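Edside High School Invites Families to October Basketball Preview Night

EDSIDE – The boys and girls basketball teams at Edside High School will open their doors to the whole town this October with a preview night at the Jardine Fieldhouse, and everyone who has ever clapped from those creaky old bleachers is warmly invited to come along. Admission is free, and the first 1000 guests will receive a schedule poster.
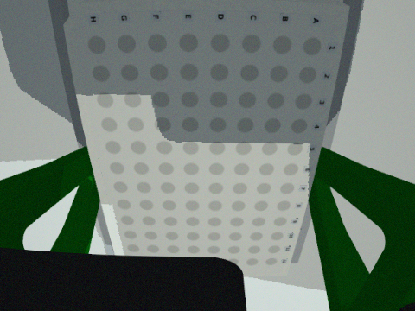

A 96-well plate held between two green gripper fingers.

Doors open at 5:30 p.m. The evening begins with a shooting clinic for younger players, who should bring sneakers and a water bottle. Both varsity squads will then play short scrimmages against visiting teams from Tunley, our neighbors and friendly rivals for longer than most of us care to remember. All 32 varsity and junior varsity players will be introduced by class, seniors last.
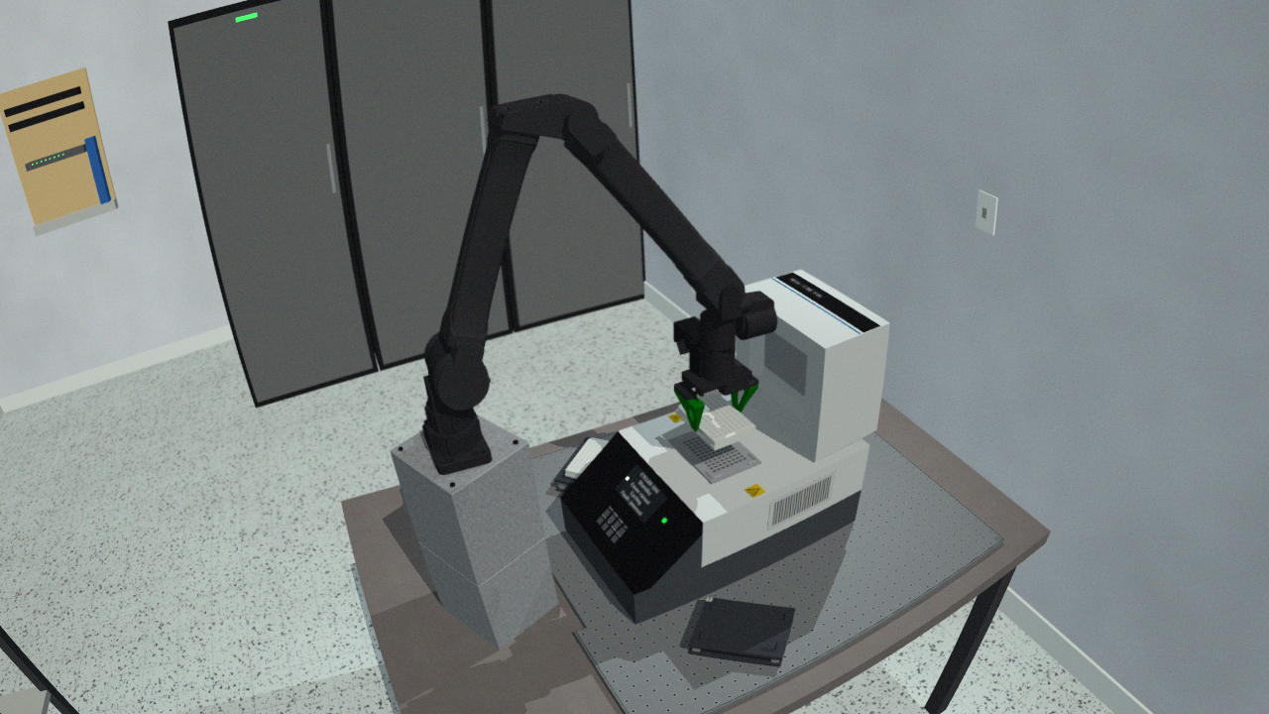
The girls return 3 starters from a team that reached the district semifinal last winter, and the boys have spent the summer working on their defense, which their coaches freely admit needed it. After the scrimmages there will be chili, cornbread and a good long time to visit – players have been asked to stay and sign posters for as long as the line lasts. 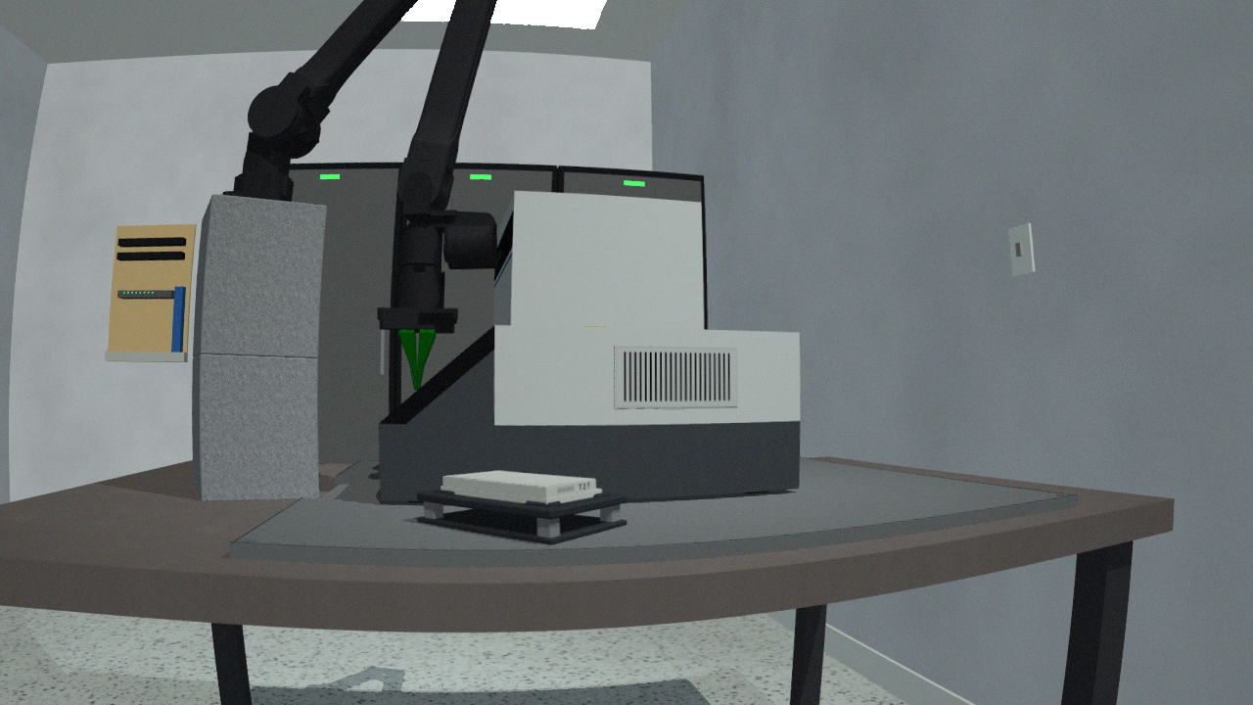 Parking and Tickets

Please use the Skullov Street lot, as the front circle is reserved for team buses. Season passes will be on sale in the lobby all evening, and unsold passes will be available the next morning at the athletic office.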